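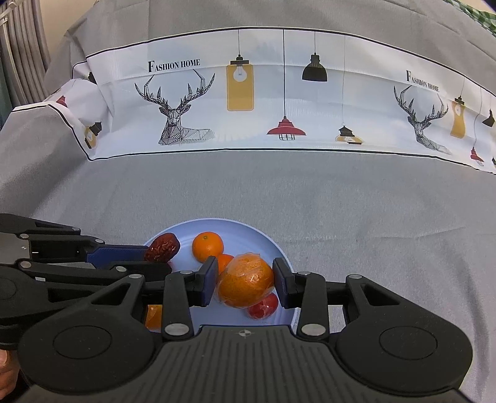 How to Set Out and Look After a Small Fruit Plate

A plate of fruit on the coffee table gets eaten. The same fruit in a drawer of the refrigerator mostly doesn't. This page covers a small mixed plate of citrus and dried jujubes, the kind you can put together in a few minutes and keep going all week.

What you need

A round plate with a slight rim, in a plain color. Light blue is good with oranges.
One large orange and a couple of tangerines.
A few dried jujubes (also sold as red dates).
A cloth for the table, washable.

Step 1. Sort the citrus

Press each fruit gently with your thumb. It should feel firm and heavy for its size. Put anything with a soft spot aside and eat it today, or cut out the bad part and juice the rest. Oranges sold in a thin plastic net can stay in it until you want to eat them. The net keeps the skin from getting scuffed, but it won't stop mold, so look through it every day or so.

Wash loose tangerines under cool water and dry them with a towel. Water left around the stem end is where the trouble usually starts.

Step 2. Check the jujubes

Dried jujubes are supposed to be wrinkled. Deep creases and uneven color are normal, and one end is often darker than the other.

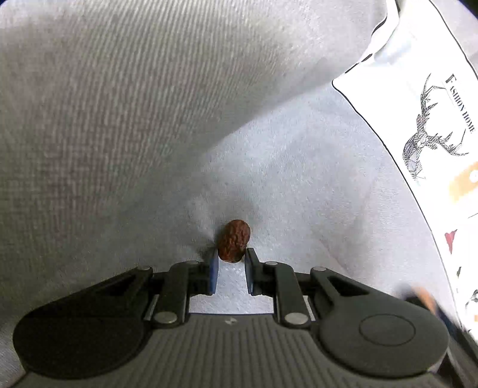

What you don't want is a sour smell, white or green fuzz, or a sticky patch that wasn't there when you opened the bag. Throw those out. If the fruit is dusty, rinse it quickly and pat it dry -- don't soak it unless you plan to cook with it. Most jujubes have a hard pit with pointed ends, so warn guests and take the pits out before giving any to small children.

Step 3. Arrange the plate

Set the largest orange in the middle and let the tangerines lean against it. Tuck the jujubes into the gaps near the rim, where they are easy to pick up. Don't stack the citrus. A tangerine at the bottom of a pile bruises first and gets noticed last.

If you add peeled segments, put out only what will be eaten within 2 hours, and keep them away from the jujubes. Dried fruit picks up moisture fast and turns tacky.

Step 4. Keep it going

Whole citrus keeps for several days at room temperature, out of direct sun. Frøydis Amundsen wrote in to say she moves hers to the refrigerator every night in August, and that is sensible in a hot apartment. Store the rest of the jujubes in a closed jar in a dark cupboard.

Wipe the plate when you refill it. Shake the cloth outside and wash it when it gets juice on it. Orange juice comes out of gray fabric easily if you rinse it cold the same day. Dried on, it needs a little dish soap and a second wash.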